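Search this site Enter keyword Search

Ornament swap returns to Villalba hall before the holidays

December — By the Villalba news desk

The yearly ornament swap will be held again in the Villalba neighborhood hall this month, and the organizers expect more people than before. Last year 69 households took part and left with up to 800 ornaments between them. This year the hall will open at 10 in the morning and close at 4 in the afternoon, two hours later than last time.

The rules are simple. Each household brings ornaments it does not want anymore, clean and not broken, and receives one paper ticket for each piece. The tickets can be exchanged for other ornaments on the same day. Tickets from last year are not valid.

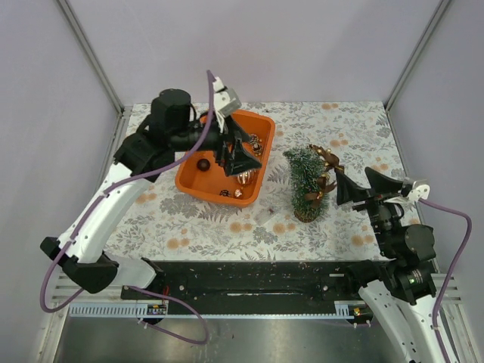

Small Christmas ornaments in an orange tray.

Glass pieces should be wrapped one by one in paper, because last year several of them arrived in pieces at the bottom of shopping bags. Ornaments with electric lights are accepted only if they come with their own plug and have been tested at home. Food decorations, such as gingerbread and painted cookies, cannot be accepted for reasons of hygiene.

The shop Stitik will have a repair table near the entrance. Visitors can have a hook or a ribbon replaced there for a small donation, and they can also buy thread in red, green and gold. The bakery Prustico will sell coffee, soup and almond bread during the whole day. A part of the sales will go to the heating fund of the hall, which received 1,140 from the swap and the bakery table last year. The fund has already paid for a new boiler valve, and the windows on the north side are next. 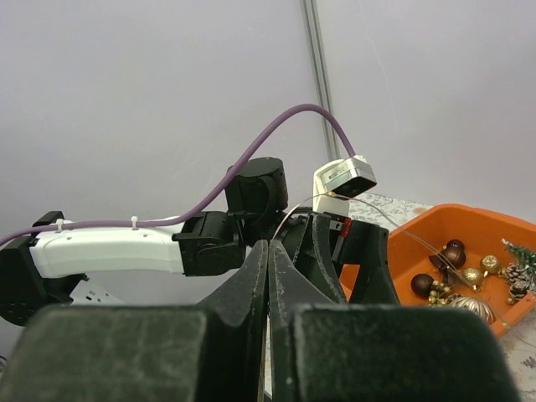
Parking is the question that residents ask most often. The small lot behind the hall has places for visitors with limited mobility only, and all others should leave their cars on Tudora Street or come by bus. Bus passengers should get off at the market stop and walk along the wall of the old school. Households which bring many pieces may stop at the side door to unload, but not for longer than a few minutes. The organizers also ask for help with old tools and equipment for the repair table, as long as the item is safe to use. These can be left at the side door in the morning.

Ornaments that remain at closing time will be packed for the school and the library. Owners who want to take their pieces back must do so before 4 in the afternoon. Entrance is free.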